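2022-06-04

## Moving the emergency fund, part two

In March I started moving our emergency fund out of the Breltia savings account and into a high-yield account at Deltari. The transfer is finished. Notes follow, mostly for my own records.

The old account paid almost no interest and charged a fee whenever the balance dropped below a set minimum. We tripped that fee twice last year, both times in the week property tax came due. Deltari has no minimum. It does cap outgoing transfers per statement cycle, and a transfer that fails at the other end still counts toward the cap.

Sequence I used:

1. Opened the new account and linked checking. The two test deposits took three business days.
2. Sent $200 over and pulled it back to check the timing in both directions.
3. Moved the main balance in two parts.
4. Left $302 at Breltia until the last automatic payment cleared.
5. Closed Breltia in writing and kept the confirmation letter.

Step 4 matters more than it looks. I had forgotten an annual renewal tied to the old account number, and it posted ten days after I thought I was done.

Interest is credited on the last business day of the month. Closing Breltia mid-month would have forfeited the accrued part, so I waited. The amount was small — less than a tank of gas — but waiting cost nothing.

The spreadsheet now has one tab per account and a total on the front. Current balance of the fund is $1247 short of four months of expenses. At the present rate of saving we close that gap before the end of the year. 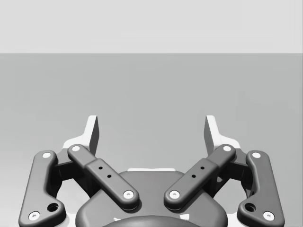 Kiran Shukla wrote in to say that four months is thin for a household with one income, and that the renewal would have been caught by reading a full year of statements before step 1. I agree on the second point and have added it to the list. On the first, six months is the target once the car loan is paid off.

Next post: beneficiary forms, which do not carry over between banks.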